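Home | Posts | Lists | Say hello

This site uses cookies. Carry on reading and we'll assume you're fine with that.

Where the glasses live

7 January 2022

I have owned 11 pairs of glasses as an adult and sat on 2 of them. The rest wandered off. So my one resolution this year is a modest one: glasses get put down on the white table, and the white table gets nothing else to do.

It has rounded corners and thin legs, and it's the least interesting piece of furniture I've ever felt loyal to. Quentin Rey, who has opinions about furniture, reckons a bare surface is an invitation to dump the mail. He may be right. Flowers are allowed, pink and white being my favourite colour scheme for anything I'm likely to knock over.

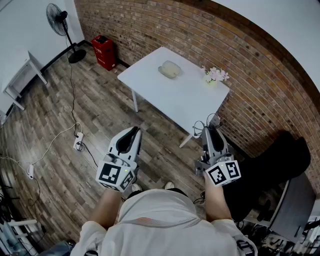
A brick wall, a vase and a good deal of cable.

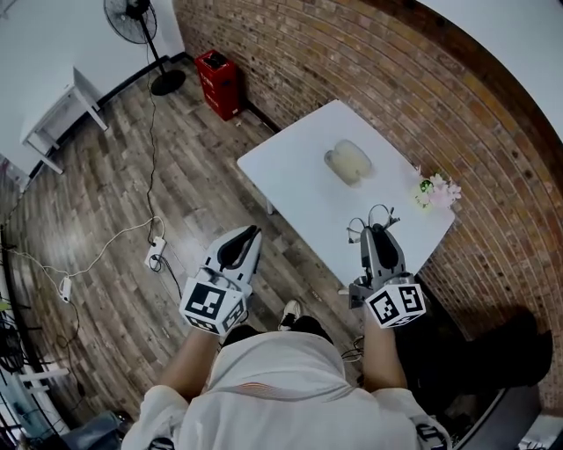

The next job is the case question. I bought a hard one from Tessier in March, for a sum I won't repeat, and it closes with a snap that could take off a fingertip - so naturally I never use it. A softer one is on order from Junlow. Until it turns up, lenses face the ceiling, arms stay open, and anyone caught putting a coffee mug down beside them has to buy the next pair.

Still on the list: the power cords, which I've been meaning to sort out for 7 weeks.

Newer post | Older post
Back to top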